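From: Flor Ccori
To: Nukach workshop list
Date: 12 Apr 2026
Subject: Re: Board for the shape blocks, finish and layout

Hi all,

Replies to Efraín are under his text. I trimmed the part about the shipping labels because Consuelo already took care of it.

Efraín Escobar wrote:

> I have two questions before we commit to more of these boards. First, the
> finish. The Bedoya oil left the last one tacky for days, and I would like
> to go to a hard wax or leave them bare. Second, the layout. The card that
> goes in the set still shows the blocks in a ring, and Édgar says the kids
> at Prunia ignore it and make rows. Do we keep the ring, or print something
> closer to what they do?
>
> Also, does anyone still have the wide planks? I count 3 left on my side
> and they are not all the same thickness.

On the finish: I would leave them bare for now. I tried hard wax on an offcut and it made the surface slick enough that the small blocks slid when I bumped the table. Bare wood holds them better. It does pick up scuffs, but a light pass with fine paper takes most of them off. If Prunia asks for something they can wipe down, we can do a single thin coat of wax and buff it well. I have a can open, so please don't order any.

On the planks: I have enough for two more boards at full width. They need to go through the planer together with Efraín's so the seams come out level. On the first board one joint was proud by a hair and a block set across it would rock. Yhon, can you tell me when the planer is free? I would like to have the glue-up done well before June.

On the layout: I agree that the ring should go. It takes up the whole middle of the board and leaves no space to move a block without knocking another one. A row across the far side with a short line coming down from the middle is easier to copy, and all eight blocks fit with room to spare. The colors stay as they are, red, green, blue and yellow. I would keep the star at the left end of the row so there is a fixed place to start.

What is left to do, with names where I have them:

1. Printed card. Consuelo has the old file. The ring comes off and the new layout goes on, drawn from straight above so the star reads as a star. We need 100 copies. The price from Trukton is good through June, so please send me the proof before it goes to them.

Five blocks go along the far edge and three run down toward the person sitting at the board. 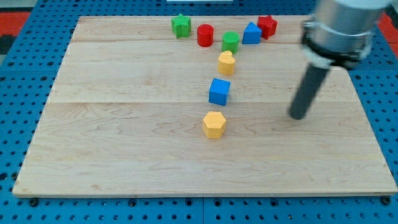 2. Edges. The near edge gets handled the most. Please round it over by hand on every board and check the corners for splinters.

3. Storage. The blocks have been going back in a bag and the board goes on the shelf by itself. Édgar suggested a shallow tray that sits on top of the board. I am fine with that if someone else makes it.

4. Spare blocks. I have a box of extras but have not sorted it. If your set is short, write to me with the shape and color.

Flor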